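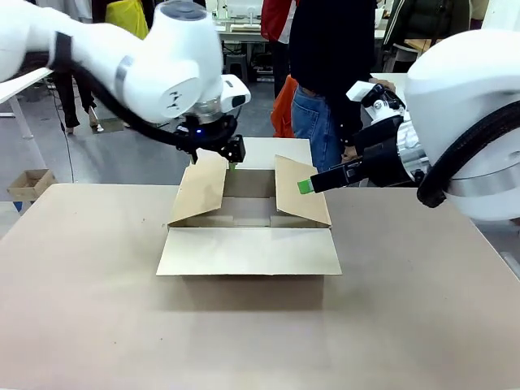
Careers > Veterans and Families > Community Help

Does Zustance count Guard time when you apply?

Iqra Sandhu
My husband has 18 months left in the Guard and wants to apply at Zustance in Droscombe — do they hold your spot for drill weekends?

Mohmand
They did for me! Call before Friday and ask for the military hiring desk.

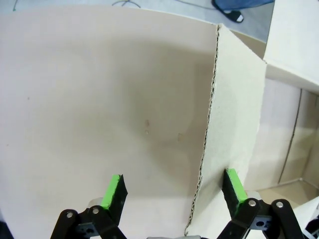 Gavel
Put his Guard service right at the top of the resume. Mine sat in a big beige cardboard folder, and a plain panel of cardboard like the one in the picture kept it flat in the mail — bring 3 copies, too.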